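3.2 Collection of demonstrations

The demonstrations were recorded with a hand-held gripper which carries its own camera. Two operators worked in turn at the Trirkstead site, and each of them completed 11 sessions. In total we kept 2,997 demonstrations for training. The operators were free to choose the speed of the motion, but they were asked to begin every recording with the fingers open and nothing between them. This opening view serves as a common starting point for the policy, and it also lets us check the state of the finger pads before the data are used.
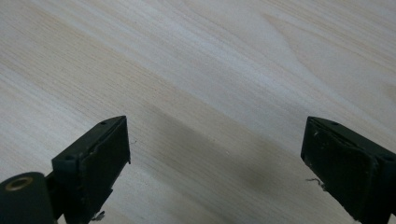
Figure 2. View from the gripper camera with open fingers over a bare wooden surface.

The pads need some attention. When their surface becomes worn, the same closing motion can give a weaker hold, and the learned policy has no direct way to know this. We therefore noted the pad condition for each session – scuffs, lifted edges, attached fibers – and stored the note together with the recordings. Shadows were not removed from the images, as we expect them to be present also when the policy is running.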